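Storing empty PET soda bottles before return: upright or on their sides?

Forum: Household & Workshop > Storage and Organization
Thread status: open

petaloid_base
Joined: December
Posts: 70

We return deposit bottles once a month. Between trips they sit in the utility room on a steel shelf with a usable depth of 19 inches. Almost everything is the same type: green PET, screw cap, five-lobed base. I have been laying them on their sides in a cardboard box. Two problems. They roll when the box is pulled out, and residue runs down to the cap and leaks if the cap is not tight. The box bottom is now soft at one corner.

Options I am considering:
1. Upright on a shallow tray, caps on.
2. On their sides, in a deeper plastic bin.
3. Crushed flat. Ruled out, the machine at our store rejects them.

Does anyone run option 1 long term? My concern is stability. An empty bottle has very little mass and a high center of gravity compared with the width of the base.

gasket_and_shim
Option 2. Bottles on their sides pack tighter if you alternate neck and base. Upright you lose all the volume between the shoulders and the shelf above. I use an Ondari bin with a lid and have had no leaks, but I rinse first and let them drain overnight with the caps off.

lowshelf
Rinsing is the variable that matters. Unrinsed, you will have flies in either arrangement. With a rinse and a drain, orientation is a question of space only.

petaloid_base
I rinse. Some water always stays in the lobes of the base. If the bottle is upright it stays there. If it is on its side it moves. That is the whole reason for asking.

tesatau_owner
Upright on a tray, two years now. Tesatau serving tray, the shallow kind with a raised rim, about as cheap as they come. The rim catches the outer row when it starts to slide. The middle bottles are held by their neighbors. A partly filled tray is the weak case, so start in a corner and fill along the long side.

gasket_and_shim
"Held by their neighbors" only works when the tray is full. For most of the month it is not full. Take one bottle out and the rest lean.

tesatau_owner
They lean. They do not fall. Try it before you decide.

lowshelf
A glossy tray will be worse than a matte one. The feet of a petal base are five small contact points and there is not much friction to begin with. Put a sheet of drawer liner under them.

Kettle_Descaler
Liner holds water. You would be swapping a wet box for a wet liner. If you go with a tray, leave it bare and wipe it when you empty it.

lowshelf
The mesh type does not hold water. I mean the open rubber grid, sold on a roll.

Kettle_Descaler
It holds it in the grid. Mine smelled after 10 days. Sugar residue plus no airflow.

petaloid_base
I have a red plastic tray that was used for drinks on the patio. Shallow, glossy, rectangular. I cleared the white table and started with the green bottles, one standing over the left part of the tray and the other on its side on the right, off the tray, to compare how much room each takes. 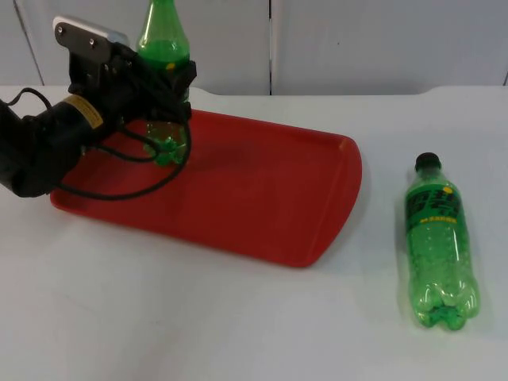 Footprint is the obvious difference. A bottle on its side needs its full length of shelf, and an upright one needs only its diameter. Height is not a constraint for me because the shelf above is adjustable. So on floor area alone upright wins, and the stacking argument for a bin applies only if I accept more than one layer, which is the arrangement that leaked.

What I have not settled is how the tray goes on the shelf. Long side parallel to the front edge is easier to reach. Short side to the front uses the depth better but I would have to slide the tray out to get at the back.

gasket_and_shim
Your footprint comparison is for a single layer. Nobody stores a bin as a single layer. Compare volume.

petaloid_base
I do not have a volume problem. I have a leak problem.

gasket_and_shim
Then tighten the caps.

Etetell_77
Caps get cross-threaded when you close them in a hurry, so I would not depend on that. Orientation of the tray: long side to the front. Sliding a loaded tray is when they go over, in my experience. If you must slide it, put one hand across the shoulders of the front row.

tesatau_owner
Agree on the long side. Kopecký makes a tray with grip slots at both ends if you end up wanting to carry it to the car. The rim is a little higher too.

Kettle_Descaler
Carrying a loaded tray to the car is optimistic. Tip them into a bag at the door.

petaloid_base
Bag at the door, yes. Going with bare tray, long side front, caps on. I will report after the next return trip.

lowshelf
Please note whether the tray was wet under the bases when you emptied it. I would still like to know about the liner.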